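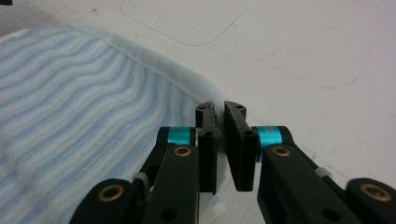
left view, pads at the hem. more in the thread

Forums > Teleop and Demos > Data Collection > Towel folding, how many is enough
4 min read

kivi_hands
ok so doing towel demos w/ the hand-held grippers, striped towel, two hands. 620 episodes so far. Policy does fine on the flat grab then totally falls apart when the towel starts crumpled. Question is do I keep going or change what I record. Pads go right at the hem every time, maybe thats the problem?

mossgate
what's your start state? if every episode begins flat it only ever learns flat

kivi_hands
mostly flat yeah. maybe 90 crumpled starts, the rest laid out

mossgate
well there you go. flip it. most of them should start as a mess

Ekholm_R
Disagree. We tried mostly-mess at Temville and the fold itself got sloppy, policy spent forever hunting for a corner. Ended up with 1209 episodes and threw out a big chunk. Split by phase instead. Find edge, pull flat, fold. Label them seperately.

mossgate
labeling by phase is a ton of work for one towel

Ekholm_R
its one keypress. foot pedal if your hands are full, which they are

tarn22
What does the hem look like to the camera? pale towel on a white table = no contrast. Our depth was useless on that, color not much better. Get a darker mat

kivi_hands
two surfaces so far. white one, and a pale blue foam mat with gray grid lines. towel is light blue so yeah. not great on either lol

tarn22
pale blue on pale blue. yikes

Ekholm_R
Leave it in though. If it only works on a dark mat it doesnt work. Just add a dark one to the mix

tarn22
fine but get it working on ONE first. you're debugging three things at once

kivi_hands
heres the head view, crumpled one. both grippers on it, left is near a folded corner

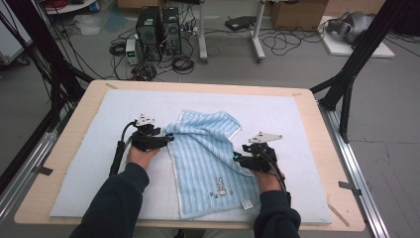
Re: head view

mossgate
left hand I like. right one is just on the edge, is there a corner over there at all? I'd want corner to corner before any pull

kivi_hands
went by feel on that one. can redo

Laimutė Liepiņa
Few things from running this at Zanusholm.
- bunny and the paw prints near the bottom of the towel. Your policy will use that as a landmark. Same with the care label poking out. Record some with the towel flipped over or it'll be lost the first time the bunny is face down
- change operators. One person = one style, shows up fast
- stop after 15 in a row, people get lazy on the release
- dont delete the fumbles if the recovery is clean. those were our best ones

Ekholm_R
+1 on fumbles. Keep them

tarn22
-1 on fumbles, at least at this size. With 620 you can't afford to teach it to drop things

Laimutė Liepiņa
Depends on the recovery. Drop and regrasp, keep. Drop and just stand there thinking, cut.

mossgate
also towels plural. please. one towel isnt a dataset

kivi_hands
ok plan: more crumpled starts, flipped towel, pedal for phases, second operator Sunday. dark mat when it shows up. still undecided on fumbles, will tag them and train both ways

tarn22
post both numbers when you have em

Contact the moderators | Copyright forum members | Back to top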